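The work order gave the fault as drift at the gripper, cell 3, Rusdale line. The technician read it at the start of second shift, signed the sheet, and locked out the cell.

She had maintained the machine since the Jorkarstead plant closed and its equipment came over on flatbeds. The manual had not come with it. What she had was a binder with a cracked spine, 178 pages, filled in by whoever had worked on the cell before her. The handwriting changed twice. The second writer used a fine pencil and recorded torque values to one decimal place.

She wiped the finger pad with a lint-free cloth and checked the seam for lifting. She put a hex key to the large screw at the pad and felt for play. Then she did the two small ones. The duct tape was in the binder too, on page 91, in pencil: "Temporary. Replace with clamp." The entry was from December. It did not say which December.
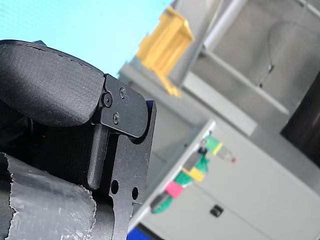 Why does a gripper drift when the arm itself holds position? The fault is usually between the wrist and the fingertip: a screw has backed off, a pad has crept on its plate, or the finger zero was set against a worn part.

She knew this, and worked in that order. The wrist bolts held. The pad had crept. She backed the screws out, cleaned the threads, applied a drop of medium threadlocker to each, and seated the pad against the plate before tightening. The binder gave the sequence: large screw first, to half value, then the small ones, then the large one again. Under it the pencil had added, "Wait for it to settle. Go eat something."

She ate a sandwich on an upturned Doolan crate. The Zullaton presses were running on the other side of the wall and she could feel them through the floor.

Afterward she set the finger zero, cleared the lockout, and ran 100 cycles at reduced speed. Drift was inside the limit at the first check and at the last. She opened the binder to the next blank line and wrote the fault, the cause, and the values, to one decimal place. Her pen had run dry on the sign-off sheet, so she did it in pencil.

She left the tape where it was and copied the note about the clamp onto the new page.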